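Home Guides Room Setup Contact

Benberg Hall Guide, Section 3: Getting the Room Ready

I always start with the lights, then work my way down to the floor. It saves me walking back and forth with my arms full! 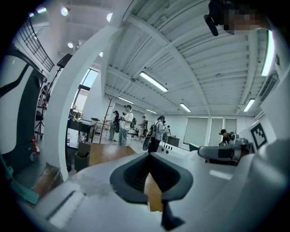 1. Switch on the ceiling lights and give them a minute – I do my coat and bag while I wait.
2. Stand the speaker on its tripod and spread the legs wide before you raise the pole.
3. Run the cable along the wall and tape it down every 3 feet.
4. Wipe the tables and put out your stuff.

Note: I keep the volume at 7 for talks.

Caution: never raise the pole with the speaker loose on top. Get a second pair of hands.

Shares 200 Comments 7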